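How to set up a basket-to-basket sorting chore for a humanoid

People keep asking me whether a machine can tidy a room yet. My answer is "sort of, if you help," and the best way I know to find out how much help is to give it one dull chore and repeat it. I like basket-to-basket: take a thing out of one basket, put it in the other. You can set it up on a Saturday morning with stuff from a discount store.

Start with the table. Get one you can move and keep it clear except for the job itself. Put down two baskets with open tops and turn them so the hand comes in over a long side. Ours are rectangular and woven, and I'm fond of them, but the weave loves to snag a fingertip (ask me how I know!). If you're just starting out, buy smooth plastic bins.

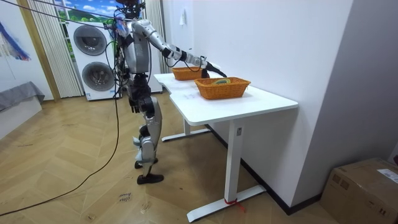

Dravetti Home Chores Club, Brovcombe

The orange baskets are easy to pick out against a white desktop, so steal that idea if you can. Start with one small object in the near basket, somewhere close to the middle. Things that roll up against the rim are a pain, and you want a few wins before you get to those.

Next, cables. Trace each one along the floor before you power up and keep slack away from the feet. Tin-yau Liao walks the whole length of ours every time, and I've stopped teasing him.

Now run it slowly. I do 11 tries, then move the object by a hand's width and do 11 more. Write down every miss and what kind it was: wrong height, bad grip, dropped on the way over. Vasilis Karagiannis wanted to skip the notes and just watch, and after 56 tries none of us could remember which misses were which.

So can it do the chore? With a block in a fixed spot, ours gets there most of the time. With a sock, it missed 7 in a row. A kid would finish before the arm had made up its mind. I still think it's worth doing, and I'd save folding for much, much later.

Once you're happy with one object, put in 2 and let them touch.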